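4.2 Training in simulated rooms

All policies were trained in simulation before any test on hardware. We built the rooms with Foritham, our scene generator, which places one target cabinet in each room along with furniture from the Jallari model set. Walls, floors and upholstery get new colors each time a room is made. The generator produced 2,000 rooms. We dropped any room in which the handle could not be reached from the robot's starting pose, and 1,356 were left for training.

Each episode starts with the robot facing the cabinet from a random angle. The policy receives one rendered view per step and outputs a motion for the base and the arm. An episode ends when the door passes the opening threshold or when 30 seconds of simulated time run out. We trained with 4 random seeds and kept the last checkpoint from each run.

Cabinets with see-through fronts needed separate treatment. In early runs the depth input was unreliable on these panels, and the policy often reached for a point behind the door. We removed depth for this group and trained on color alone. Figure 3 shows a cabinet with translucent panels and a dark vertical handle, in a room with a wood floor and a sofa.

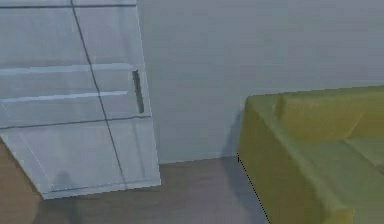 Figure 3. Rendered view of a room with a translucent cabinet.

The color-only policy takes longer to train, but it uses the same reward and the same network size as the base policy. We compare both with the Koivisto baseline in Section 4.3. The Flallulska rooms were held out of training and are used only for testing.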